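Chapter 7
Rooms for Learning: Floors, Seating and Cables

When people plan a training room they usually begin with the walls. They choose a colour, decide where the screen goes and ask how many sockets they need. The floor comes last, often after most of the money has been spent. In this chapter we begin with the floor, as everything else in the room stands on it and everyone who uses the room has to cross it.

The chapter follows one job from start to finish. Umesh Chaudhary was asked to fit out a set of rooms for Hollau, a company that runs evening classes in spoken English for adults. He had 2 rooms to work with and a written request that ran to a single page. The request asked for a floor that could be swept quickly, chairs that could be moved by one person, and "something to get people talking". The rooms opened in September.

7.1 What a floor has to do

A floor in a teaching room has to put up with chairs being pushed back, bags being dropped and shoes coming in from the street. Carpet is quiet but holds dirt. Bare concrete is easy to clean but cold to look at and noisy under chair legs. Many rooms now have a plank floor or a covering made to look like one. A strong grain pattern has one practical use, which is that small marks do not show up much between cleanings.

Vikas Maurya, who drew the plans for Hollau, measured the larger room three times before ordering. His first order was for 284 planks. He raised it to 300 to allow for cutting at the walls and for a few spares, which were kept in a cupboard with the offcuts. Spares should always come from the same batch, as shades can differ from one batch to the next.

7.2 Words underfoot

Some floors carry print as well as pattern. Single words can be set along the boards, running in whichever direction suits the room.

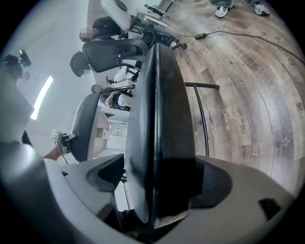 Words on a floor are read at walking pace and from several sides, so short ones work best. Pale lettering on brown is gentle on the eye, but it should be checked from a seat by the wall as well as from the doorway. Cables also need thought at this stage. Plan where the leads and power adapters will lie before the chairs are set out, and keep them off the main walking route where you can.

In this chapter
7.3 Chairs along the wall
7.4 Leads, adapters and sockets
7.5 Cleaning a printed floor
Exercise: measuring for planks

Related chapters
Chapter 4: Light and Glare
Chapter 6: Doors and Walking Routes
Chapter 9: The Irnato Reading Room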